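Thursday, January 18, 2024

# Punix open day, assembly hall

I went with low hopes. The leaflet promised "hands-on kitting made simple", and I've sat through 2 of these before. The Daston stand was mostly pens, so I spent my time at the table with the parts board.
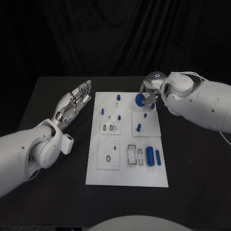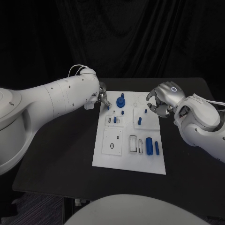 The same blue parts on white, later in my notes: 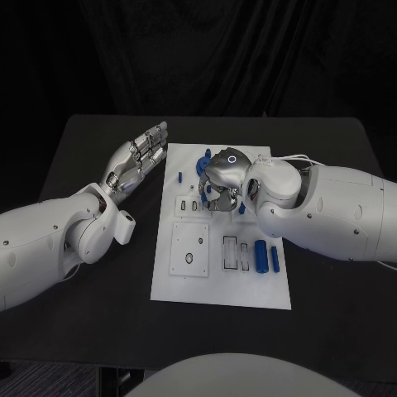
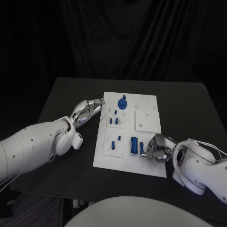 ## What I made of the board

Blue parts on white are easy to find - I'll give them that. The printed circles showing where a part should go are sensible too, and our own trays could do with them. The tiny pins are another matter. Grey or metallic on white is a poor choice, and I said so.

The guide told us the layout takes 12 minutes to learn. I'd like to see that with our May starters before I believe it.

## Other stands

- Pamidus: storage bins, dear for what they are.
- Qiu: closed by 3.

Coffee was fine. I wouldn't order a board yet, but I've asked for the price list.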